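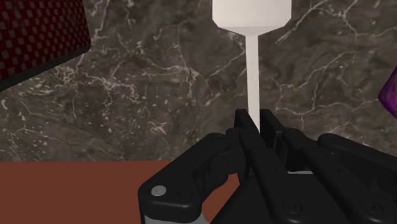
12 May 2020

Up before the alarm again. Futures green at breakfast, red by the time I'd found my glasses, green again by the open. No idea what anyone is trading on. Gremo up on nothing but a rumour that the dividend survives. Samonte down, and they had the better numbers. Explain that to me.

Still holding the 345 Sandik. Should have halved it in the spring and didnt. Raimonds rang mid-morning, wants me out altogether, says the debt falls due in September and they'll have to go cap in hand to shareholders. He may be right. He was right on Herudetti and I sulked for a week.

Read the Sandik statement twice over coffee. Order book "resilient". Cash not mentioned until page 14, in a footnote. Don't like that. Wrote to Hortensia to ask if she'd seen the covenant terms – she reads those things for pleasure, I think.
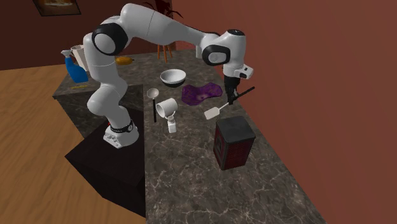
Lunch at the desk, cheese and the end of the loaf. Hortensia's answer came while I was eating. Covenants waived for 2 quarters, then tested again. So Raimonds has a point, dammit. Put in a limit order for half, a shade over the morning price. Not filled. Moved it down. Filled at once, and then of course it went up. Typical.

Facundo on the phone after that, very cheerful, all in airlines. Told him he was mad. He said that's what I told him last time. Didn't ask how last time went.

Close was flat in the end, all that noise for nothing. Portfolio down a touch on the day, mostly Samonte. Gold a bit firmer. Oil I've stopped looking at.

To do tommorow: ring Renato re the pension transfer, form still not back after six weeks. Ask Wissam what he pays his broker, sure mine is robbing me. Look at Herudetti again, only look, no buying before the results.

Bed. Eyes sore from the screen.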